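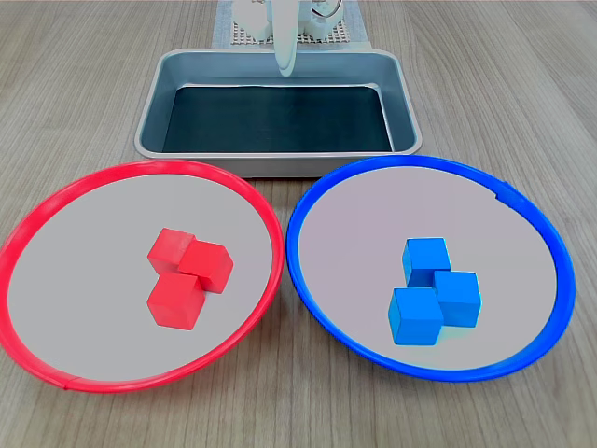
Bench 3, color sorting task. Red cubes in the red-rimmed tray, blue cubes in the blue-rimmed tray, steel tray empty.

Wednesday, morning session

Purpose. To continue collecting demonstrations for the Matlala sorting set. The target for this task is 800 accepted episodes. The full set, across all tasks, is to reach 3,000 by the end of May.

Procedure. Each episode begins with all six cubes in the steel tray. The operator guides the arm to move them one at a time, red to the red tray and blue to the blue tray. Order of picking is left to the operator and should be varied. An episode is accepted only if every cube is at rest in the correct tray when recording stops. The steel tray is then refilled by hand, and the cubes are to be stirred before the next start.

Observations. Several operators place the cubes in close groups on the same side of each tray. This is permitted under the written procedure, but the Badik review of the previous batch found that the trained policy had learned to favor one part of the tray floor and hesitated when that part was already occupied. Operators are therefore asked to spread their release points over the whole floor from this session onward. Episodes already accepted will remain in the set.

The dark bottom of the steel tray continues to give low contrast with the blue cubes in the overhead view. Exposure was raised one step at 10:40. Episodes before and after the change are tagged separately in the log and should not be merged until the comparison has been run.

Rejected episodes. Most were drops over the steel rim during lifting – the finger meets the sloped wall when a cube lies in a corner. Some 10 were set aside for this cause. They are stored under "recovery" and must not be deleted, as the Trondex group has asked for failed grasps with a second attempt.

Outstanding items
Swap the left and right trays for the afternoon block.
Mark tray positions on the table with tape.
Confirm with Trondex whether recovery episodes need a separate label for color.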